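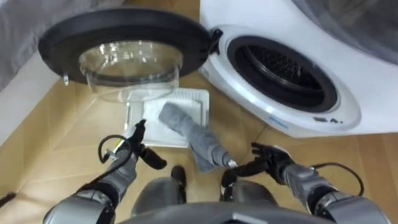
When a website gets too many visitors
An explainer for readers aged nine and up, and for any grown-ups reading over your shoulder

One morning in September, the pupils who used a homework site called Kernport tried to log in and got a blank page. They tried again and got the same blank page, slightly slower. A few of them took it very well, considering their homework was on it.

The site stayed down until after lunch. Nothing had been stolen and nothing had been deleted. All the spelling lists were still there, sadly. What had happened was that a huge crowd of computers had turned up at the same moment, all asking Kernport for something, and Kernport couldn't answer them all. It spent the whole morning trying and got nowhere.

The name for this is a denial of service attack. It's a pompous name, and it sounds like something a waiter does to you in an expensive restaurant. It means stopping people from using a website by keeping the website too busy.

What a website does all day

A website lives on a computer called a server. The server's job is to sit there and answer requests. You tap a link, your tablet sends a little message that says "please may I have the page about volcanoes", and the server sends back the page about volcanoes. It doesn't get a tea break.

Most servers are very quick at this. They can deal with lots of people at once, and you never notice that anybody else is there. But every server has a limit. Think of a school dinner queue with one person serving. If 30 children come through the door, everybody gets fed. If 4000 children come through the door, and most of them ask for a menu, read it, wander off and come back to ask for another menu, then you are not getting any lunch.

The menu children haven't broken anything. They haven't been into the kitchen or pinched the custard. They are simply in the way, on purpose, in very large numbers.

Where does the crowd come from?

You might imagine thousands of people in hoods, all sitting in dark rooms and pressing the same key. Films are very keen on the hoods. In real life, one person can do the whole thing from a perfectly ordinary chair, because the crowd is made of machines, and the machines belong to other people who have no idea what is going on.

It works like this. Somebody writes a nasty little program and sends it wandering about the internet, looking for gadgets that are easy to get into. It isn't fussy. It likes old laptops that haven't been updated for years. It also likes the small boxes that people plug in and forget: the router that brings the wifi, the camera that watches the front gate, the recorder under the telly. Each of those has a tiny computer inside, and tiny computers can be told what to do.

When the program gets into a gadget, it mostly keeps quiet. The camera still shows you the gate. The wifi still works, or at least it's no worse than usual. But now the gadget is also listening for orders from a stranger. A gadget like that is called a bot, and a whole gang of them is called a botnet. The stranger says "everybody ask Kernport for its front page, and keep asking", and off they go.

The gadgets don't mind. They have no feelings on the subject of homework.

How do they get in?

Often through the front door, using the key that was left in it.

Plenty of gadgets come out of the box with a password already set. The people who make them have to choose something, and they tend to choose something like "admin" or "1234", which is the sort of password your little brother would think of, and then he'd tell everyone. You are supposed to change it on the first day. Lots of people mean to. Then the wifi comes on, everybody cheers, and the instruction leaflet goes into the drawer with the dead batteries.

The nasty program carries a list of these passwords and tries them one after another. A list of 200 is plenty. It takes a computer hardly any time to try them all, and it never gets bored.

The other way in is through a mistake in the gadget's own software. All software has mistakes in it, as it's written by people, and people write things late in the afternoon. When the makers find a mistake they send out a repair, called an update. If you've ever been in the middle of a game and had a message asking you to restart, you have met an update. It was being annoying for a good cause.
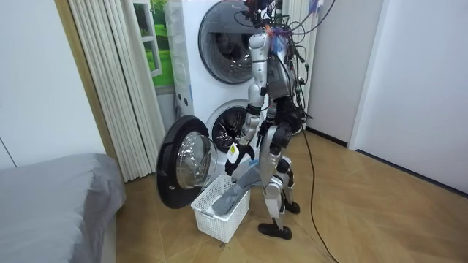
Siiri Leinonen wrote to ask whether a server could tell which visitors were real and just ignore the rest, as she would do if it were her website.

It's a good question, and people are paid proper wages to work on it. The trouble is that a bot asks for a page in very nearly the same words as you do. One request from a camera in somebody's porch looks a lot like one request from you. It's only when you look at the whole crowd that it starts to seem odd.

So the people who look after servers watch for odd things. Has this visitor asked for the same page 224 times since breakfast? Has it never once stopped to read anything? Did a thousand new visitors turn up in the same second, with nothing exciting to see? A real person has to scroll, scratch their nose and go and find a biscuit. Bots are terrible at biscuits.

When they spot a bot, they can have its messages thrown away before they get anywhere near the server. They can also slow everybody down a little, so that no visitor can ask for more than its share. And they can spread the website over lots of servers in different places, so that there's much more than one person serving lunch. Kernport used a mixture of all of these, and by the afternoon the blank page had gone and the fractions were back.

Those little puzzles where you have to click on all the traffic lights are part of this too. They are there to check that you're a person. If you've ever got one wrong, don't worry, so has everybody, and it only means you have to look at some more traffic lights.

Why would anyone bother?

Some attackers want money. They send a message to a company saying "pay us, or we'll do it again". Some are cross with the people who run the website. Some are playing an online game and are losing, and would sooner knock the whole game over than lose it. And some want to show off to their friends, although it's hard to see what there is to show, as the finished masterpiece is a blank page.

It is against the law in a great many countries, Britain included. It doesn't count as a prank just because you did it from your bedroom, and it doesn't help if you paid somebody else to do it for you. There are websites that offer exactly that, and they call it "testing". Testing your own website is fine. Testing somebody else's, without asking, is like testing their window with a football.

What you can do at home

You probably can't stop a botnet by yourself. You can make sure your house isn't in one.

Ask whoever set up the wifi whether they changed the password that came with the router. I mean the one for the router's settings, which is different from the one you type in to get online. If they say "what settings?", you have your answer. It's their job to change it, so let them, but you can stand nearby and look interested.

Let things update. Yes, even the tablet.

Go round with a grown-up and look for gadgets that are plugged into the internet and that no one uses any more. Old cameras are a favourite. If it's too old to get updates, the kindest thing is to unplug it.

Turning a gadget off and on again can sometimes clear a bot out, as some of these programs only live in the part of the memory that gets wiped. But if the password is still "1234", the next one will be along shortly.

A few words you might want

Server: a computer that answers requests from other computers.

Bot: in this explainer, a gadget that is secretly taking orders from a stranger. The word gets used for other things as well, some of them quite respectable.

Botnet: lots of bots with the same boss.

Router: the box with the blinking lights that everyone shouts at when the film stops.

Update: a repair for software. Arrives at a bad moment.

DDoS: you may see this written down. The extra D is for "distributed", meaning the crowd comes from many places at once. You say it "dee-doss", and it's worth practising once or twice in private.

Written by Venla Partanen. Last checked 27 May 2025.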